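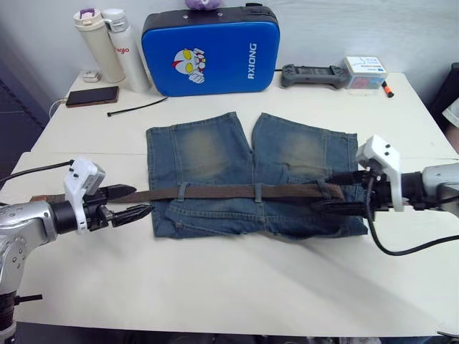 Manipulation / Imitation learning

Belt threading: regrasp policy vs. single long pull

wustitz_lab
Posting a result before we write it up. Task is a woven belt through the loops of a pair of denim shorts, two arms, black two-finger grippers, a wrist camera on the left arm. We trained two policies on the same 3952 demonstrations. Policy A takes one grasp near the belt end and pulls until the slack is gone. Policy B regrasps after every loop. Over 1226 evaluation episodes B finished more often, and the gap was widest on the loop at the center seam. Opinions on the evaluation design welcome before August.

dider
How is "finished" scored? If it is belt through all visible loops, B gets credit for a state that A reaches with more fabric displacement. Those are different outcomes.

wustitz_lab
Belt through all visible loops and the free end between the fingers of the receiving gripper. Fabric displacement is logged but not scored.

dider
Then I would score it. A single pull drags the waistband and bunches the denim. A policy that threads three loops and leaves the garment in a heap should not tie with one that leaves it flat.

e_mckinnon
Disagree. Flatness is a separate skill and you can run a smoothing policy afterward. Mixing the two in one number makes it impossible to say what failed. Report them in separate columns.

homton
Did both policies see the same number of action steps? Regrasping makes longer episodes. With 3952 demos each, B has more supervised steps even if the demo count matches.

wustitz_lab
Good point, and no. We matched demos, not steps. Will rerun B on a subset cut to A's step count.

homton
That is the comparison I would put in the main table. The current one goes in the appendix.

paora_e
We ran something close to this on an old Baxter, with a stiffer belt. Most failures were at the handoff: the receiving fingers closed on the denim along with the belt end. Do you separate that case?

wustitz_lab
Yes, it is labeled "fabric pinch". 33 episodes, nearly all policy A. With the fingers above and below the end, the wrist view loses the loop edge just before closing – we think that is the cause but have not tested it.

paora_e
Easy to test. Mask the wrist view for the last part of the approach and see if the rate moves.

dider
Still think displacement belongs in the score. – Dider

e_mckinnon
Still think it doesn't. Which way does the garment face at reset? If the waistband is always on the near side, you have one orientation and the claim should say so.

wustitz_lab
Waistband near, leg openings away, for all evaluation episodes. Training has some rotation but not much. We will state it as a limit. Step-matched run is capped at 3000 demos and starts Friday, numbers go in this thread.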